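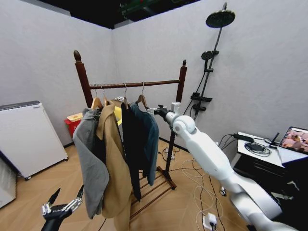
Fig. 4-1. Coats on the rack, wooden hangers.

Section 4. Match Day Set-Up - Scoreboard, Clock and Team Sheets

Covers the Latuheru table unit and the Workulell score app, as used at Grotico Park. Section 3 (pitch markings) has to be signed off first. Radio pairing is Section 5, don't jump ahead.

4.1 Before you start

You need:
- table unit, charged to 35 percent or better
- the long power lead (orange tag)
- printed team sheets, 2 copies per side
- the tablet with Workulell already logged in
- pen that works

Board takes a while to wake up. Be at the table 51 minutes before kick-off, earlier for a cup game.

4.2 Powering up the board

1. Check the wall switch behind the home dugout is OFF.
2. Run the lead from the table to the dugout socket. Along the fence, not across the touchline.
3. Plug in table end first, then the wall end.
4. Wall switch ON.
5. Hold the green button until the board shows 00 - 00. Let go.
6. If it shows E2, switch off at the wall, wait, go back to step 4.

CAUTION: Do not pull the lead with the board lit. It loses the half length and you have to enter it all over again.

Note: E2 twice in a row is usually the fuse. Spares are taped inside the lid. If that does'nt fix it, call Ilango Achari and run the match on the flip numbers.

4.3 Setting the clock

1. Press MENU, then CLOCK.
2. Choose COUNT UP. League rule, both halves.
3. Set half length. Seniors 40, under-16s 35.
4. Set half-time to 12 minutes.
5. Press STORE. Two beeps. One beep means it didn't save, press again.

The referee's watch is the official time. Board clock is for the crowd. If they drift apart, leave the board alone till the next stoppage, then nudge with the + and - keys. No nudging in open play.

4.4 Entering team sheets

1. Collect both sheets from the managers. Signed. An unsigned sheet goes back.
2. In Workulell, tap today's fixture. Check the opponent name - Ceninmont has two sides in this league and the list puts them next to each other.
3. Tap HOME, enter starters by shirt number, 1 to 15.
4. Enter replacements. Front row cover gets the FR box ticked. Leave it blank and the app won't let you log uncontested scrums later.
5. Same again for AWAY.
6. Read the numbers out loud to a second person. Fix anything wrong now.
7. Tap LOCK.

CAUTION: LOCK can only be undone by the fixtures secretary (Aishwarya Poduval). She is often reffing the early game. Get it right first.

4.5 Scoring during play

- Try: hold T, then H or A. Adds 5.
- Conversion: C, then H or A. Adds 2.
- Penalty or drop goal: P, then H or A. Adds 3.
- Penalty try: PT, then H or A. Adds 7, no conversion after.

Wait for the ref's arm. Then press. Wrong button: UNDO straight away, goes back one step only. Anything older needs EDIT on the tablet.

Yellow card: tap player, tap YELLOW. Ten minute timer starts by itself and stops whenever the match clock stops. Red: tap player, RED, write the minute on the paper sheet aswell.

4.6 Full time

1. Press END on the whistle, after any conversion.
2. Compare board, tablet and paper. All three the same.
3. Referee signs the tablet.
4. Tap SEND. Green tick = done. Gray clock = no signal, try again from the clubhouse.
5. Wall switch OFF, then unplug. Coil the lead loosely.

Results go in by 6 pm. For late kick-offs text the score to Saranya Poojary and send the full sheet when you can.

Changed in this version: card timer (4.5), half-time length (4.3). Corrections to Yhon Ñahui before the February reprint.

Next: Section 5, Pairing the Referee Radios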